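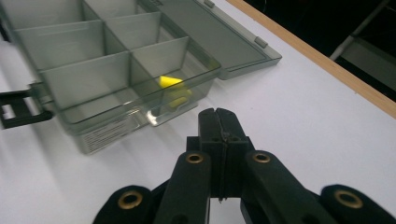 # Satley 생활관 야간 실내 소음의 발생 특성과 저감 방안

## 1. 연구 배경

Satley 생활관은 Ridton로에 면한 철근콘크리트조 건물로, 도로 쪽 침실과 중정 쪽 침실의 소음 민원 양상이 서로 다르다. 도로 쪽에서는 차량 통과음이, 중정 쪽에서는 기계 환기설비의 지속음이 주로 언급된다. 기존 민원 기록에는 발생 시각과 호실만 적혀 있어 소음의 크기나 주파수 특성을 알 수 없다.

본 과제는 야간 취침 시간대의 실내 소음도를 측정하고, 초과 발생 구간을 음원별로 분류한 뒤 건물 측에서 적용 가능한 저감 방안을 비교하는 것을 목적으로 한다. 개인용 청력 보호구의 차음 성능은 연구 범위에서 제외하였다. 보호구의 감쇠량은 착용 상태에 따른 편차가 크고, 건물 요소의 성능과 같은 기준으로 비교하기 어렵다.

## 2. 측정 방법

### 2.1 측정 지점

측정은 8월에 빈 침실 3개소에서 실시하였다.

| 지점 | 위치 | 창호 방향 | 주요 예상 음원 |
|---|---|---|---|
| A | 저층 | Ridton로 | 차량 통과음 |
| B | 고층 | Ridton로 | 차량 통과음, 옥상 설비 |
| C | 저층 | 중정 | 환기설비 |

마이크로폰은 침대 머리맡 높이에 삼각대로 고정하고 벽체와 창에서 충분히 이격하였다. 창은 닫고 출입문도 닫은 상태를 기본 조건으로 하였다. 세 침실의 가구 배치는 동일하다.

### 2.2 장비와 기록 조건

Vodulmont 적분형 소음계를 사용하였다. 주파수 가중은 A특성, 시간 가중은 Fast로 설정하고 1분 등가소음도를 연속 기록하였다. 매 측정 전후에 음향교정기로 지시값을 확인하였으며, 교정 편차가 허용 범위를 벗어난 구간은 폐기하였다. 강우 구간과 복도 청소 구간도 분석에서 제외하였다.

제외 처리 후 남은 유효 자료는 3890건이다. 판정 기준값은 과제 시작 단계에서 40 dB(A)로 정하였다. 이 값은 본 과제의 비교용 기준이며 법적 허용치를 의미하지 않는다.

### 2.3 설문

거주 학생을 대상으로 온라인 설문을 실시하여 유효 응답 153건을 얻었다. 문항은 침실 방향, 취침 시각, 가장 거슬리는 소음의 종류, 창문 개방 습관으로 구성하였다. 응답자의 호실 번호는 수집하지 않았으므로 응답과 측정값을 개별적으로 대응시킬 수는 없다.

## 3. 결과

### 3.1 기준값 초과 구간

유효 자료 3890건 중 기준값을 초과한 자료는 740건으로, 전체의 19.0%에 해당한다. 초과 자료는 지점 A에 가장 많이 분포하였고 B, C 순으로 감소하였다.

지점 A의 초과는 짧고 불규칙하게 나타났다. 대형 차량이 통과할 때 저주파 대역의 상승이 두드러졌으며, 창호 하부에서 상대적으로 높은 값이 관측되었다. 지점 B는 직접음의 영향이 A보다 작았으나, 옥상 설비가 가동되는 시간대에 배경소음이 상승하였다.

지점 C에서는 초과 빈도가 낮은 대신 배경소음의 변동 폭이 좁았다. Brannigan 환기 유닛의 가동 중에는 특정 대역에서 순음 성분이 확인되었고, 유닛이 정지하면 이 성분도 사라졌다. 등가소음도만으로는 이러한 차이가 드러나지 않는다.

### 3.2 설문 결과와의 비교

도로 쪽 거주자는 차량음을, 중정 쪽 거주자는 환기음을 가장 많이 선택하였다. 다만 중정 쪽의 불만 정도는 측정된 소음도에 비해 높았다. 순음 성분의 존재가 원인일 수 있으나 본 자료만으로 인과관계를 확정할 수는 없다. 창문을 열고 자는 응답자가 적지 않았다는 점도 해석에 영향을 준다. 기본 측정 조건은 창을 닫은 상태이므로 실제 노출 수준은 측정값보다 높을 가능성이 있다.

## 4. 저감 방안 검토

**창호 기밀재 교체.** 도로 쪽 침실에 우선 적용할 수 있다. 공사 범위가 작고 거주 중 시공이 가능하지만, 저주파 대역의 개선 효과는 제한적일 것으로 예상된다.

**이중창 설치.** 차음 성능의 개선 폭은 가장 클 것으로 판단된다. 창틀 깊이가 부족한 침실은 벽체 일부를 수정해야 하며, 별도의 환기 경로도 확보해야 한다.

**환기 유닛 방진 및 소음기 추가.** 중정 쪽에 해당한다. 진동 전달과 공기 전달을 구분하는 사전 측정이 필요하다. 소음기를 추가할 경우 압력 손실이 늘어나므로 풍량을 재조정해야 한다.

공사 기간과 적용 범위를 고려하면 기밀재 교체와 환기 유닛 점검을 먼저 시행하고, 동일 지점에서 재측정한 후 이중창 설치 여부를 결정하는 순서가 적절하다.

## 5. 한계

측정 기간이 방학 중에 포함되어 복도 보행음과 인접 세대 생활음이 학기 중보다 적게 반영되었다. 난방 설비의 소음도 평가하지 못하였다. 지점별 동시 측정이 이루어지지 않아 교통량 변화에 따른 차이를 분리할 수 없었으며, 후속 측정에서는 소음계를 추가로 확보하여 지점 A와 C를 동시에 기록할 예정이다.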